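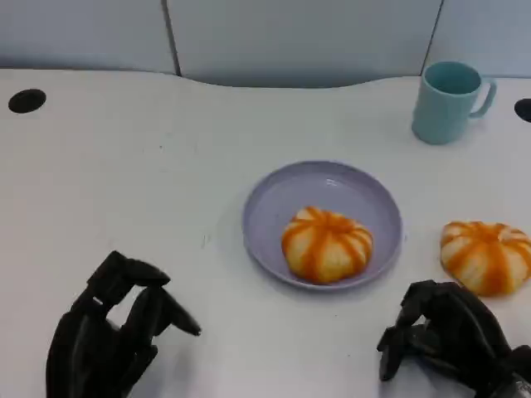
Minutes, Workroom and Canteen Group, Zullero site
24 July 2023

1. Minutes of the January meeting accepted with no changes.

2. Tables. The white tops with two black cable grommets stay in use for snack service. Grommet covers are on order from Drurard, 32 pieces, ref. 3286. Crumbs in the openings were raised again — vacuum weekly until the covers are fitted.

3. Partitions. Blue-gray panels to remain behind the tables. Wipe the lower edges when the tops are wiped.

4. Tableware. Plastic mugs and round plates approved for the small tables. Teal mug and lavender plate kept as the standard setting. Odis to quote for eight more of each.

5. Baked goods. Pumpkin buns with orange stripes from Mägi accepted for the trial, one per plate. Filling not decided.

6. Storage of spare plates: carried over to item 9 of the next agenda.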